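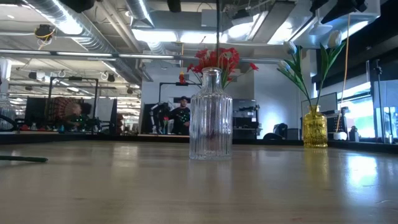 Minar arm kit, flower-handling task: clear ribbed vase and yellow glass vase on the table.

Minar Arm Kit, bench version

The Minar is a self-build arm kit from Pleltex for home benches and shared workshops. It is supplied as flat-packed links, joint housings, a wiring loom and a Hanska control board. Assembly needs hex keys, a small torque driver and a clear bench.

Parts in the box
Link set, pale finish
Joint housings, black
Steyn gripper, 2 fingers
Bench clamps, 4
Control board and loom
Power supply

The gripper opens to 90 mm. Soft pads are fitted as standard and should be used for glass and for thin stems. Hard pads are sold separately.

Build notes
Fit the base before the first joint. Route the loom through the links and leave slack at the elbow. Zero each joint with the arm unpowered, then tighten the collar screws. Glossy tabletops and ribbed or coloured glass can upset depth sensing; set object heights by hand when working with vases.

A flower-placing routine is included with the control software. Grip height and closing force are set separately for each stem type.

Warranty: 2 years on joints, excluding pads and cables. Spare looms are listed under Minar accessories.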